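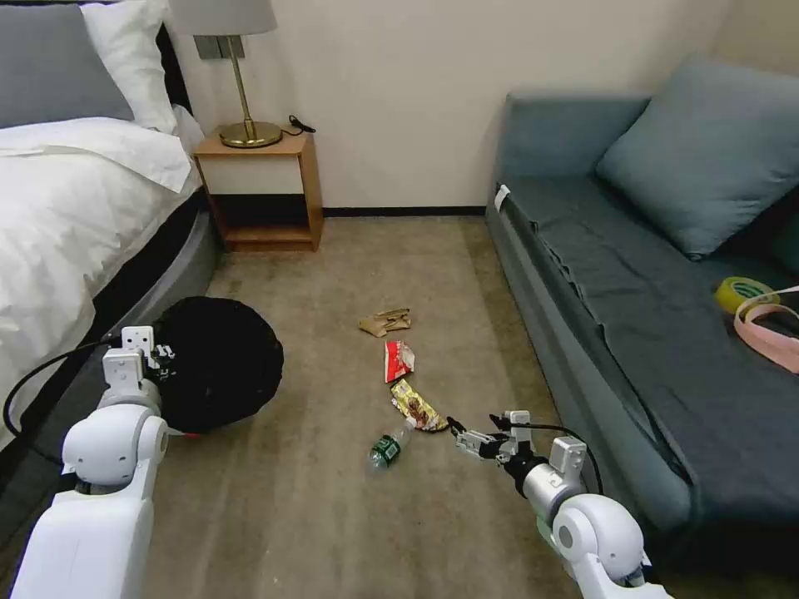 Page last changed: November, 4.15pm

News > Technology > Robots > Research

Tidying robot clears the floor, but read the small print

A research team at Gravholm says it has found a cheaper way to teach a two-armed robot to pick up litter from a bedroom floor. The method, called Sisata, is said to need only 50 demonstrations by a human operator for a new room, where the group's older approach needed 1,000. That is a large drop, and it has been passed around this week as if the home robot had finally arrived. It has not, and the team's own write-up is more careful than most of the people sharing it.

The task is easy to explain. Rubbish is left on the carpet between a bed and a sofa: a plastic water bottle, a gold snack wrapper, a red and white one, a crumpled bit of brown paper. The robot has a two-fingered gripper on each arm. One hand is meant to deal with the black bag or bin while the other goes for the litter, and the job counts as done when the floor is clear.

Anyone who has held a bin bag open with one hand will know why this is harder than it sounds. Bags slump. Wrappers are thin, shiny and never the same shape twice, and a carpet gives a metal finger very little to slide under. Most published tests in this area have stuck to blocks and cups on a table, so the choice of a messy floor deserves some credit.

What Sisata changes is the order of the lessons. The usual way is to have a person steer the arms through the whole job, again and again, and let the software copy the lot. Here the two arms are first taught apart. One set of lessons covers holding and shifting soft things, and the other covers reaching and gripping. Only then does the operator show both arms working together, and that last stage is where the 50 demonstrations come in.

So the headline number leaves out the first stage. The write-up does give the earlier lessons their own section, but it doesn't add them to the total. A reader who stops at the summary would think 50 runs was the whole bill. The older method's 1,000 covered everything from scratch, and putting the two side by side is generous to the new one. A fairer figure would include the separate lessons for each arm, spread over however many rooms they end up being used in. With 2 rooms tested so far, that sum does not look nearly as good.

The rooms are a worry in themselves. Both were laid out at the Grirstead site, and both had the same sort of low carpet and a clear patch of floor in the middle. Neither had a rug with a fringe, a phone charger trailing across the floor or a sock that somebody wanted to keep. The robot is never asked to decide what is rubbish. Everything loose on the carpet is treated as litter, and a real bedroom would punish that within minutes.

Speed is another thing the summary passes over. A full clear took about 3 minutes when it went well, and runs in which an arm stopped for safety were started again and left out of the timing. The team says so in a note under its results table. It is normal practice in the field, and it is also the kind of practice that makes a machine sound readier than it is. A person in that room would like to know how often it stops.

There is a decent result in here all the same. When the researchers took away the first stage and trained on the final 50 demonstrations alone, the robot did much worse, mostly with the thin wrappers. That suggests the separate lessons are doing some useful work, and that the gain isn't just down to a better gripper or a kinder camera angle. The bottle made little difference either way, as you might expect of something firm and round.

The comparison that would settle the matter is missing. Nobody outside the group has run Sisata on a different robot, and the rival method it is measured against, Pacheco, was run by the same team with its standard settings. Pacheco was built for table work. Asking it to clear a floor without adjusting it first - and then reporting that it struggled - is not much of a contest.

The group says it plans to release its training recordings and to repeat the test in homes it has not set up itself. Both would help. The recordings matter more, as other labs could then count every lesson that went in and work out their own total. No date has been given for either, and the code page linked from the write-up was still empty when we checked.

Until then the claim worth keeping is a small one: teaching each arm its own part first seems to cut the number of joint demonstrations needed for this job, in these rooms, on this robot. How much it saves overall is still an open question.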